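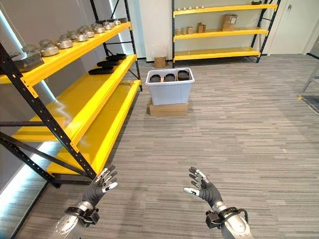
Rosser storage shelving, yellow and black

I've sold a lot of shelving over the years and the Rosser is the one I'd have in my own stockroom (I do, in fact!). The uprights are black perforated steel, so you can move a shelf up or down when you change your mind, and the boards come in a bright, cheerful yellow that shows up every bit of dust.

I keep metal castings along the top, small cardboard boxes on the middle shelf of the other unit, and I try to leave a bottom shelf free for whatever turns up next. A plastic storage bin does nicely for the taller odds and ends. 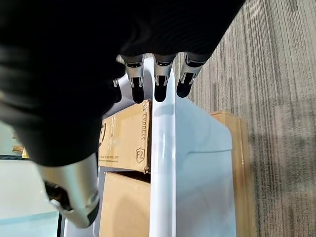 Putting one together takes me an evening with a mallet and the radio on. Get a second pair of hands for the top shelf if you can, and check it's level before you load it – I didn't the first time, and had to take the whole lot off again.

Order code: Kuton 1659
Price: £124 per unit
Guarantee: 10 years
Delivery: free to Stiltville, 2 units or more elsewhere

Spare boards and clips are on the Prinix parts page, or just ring me and ask.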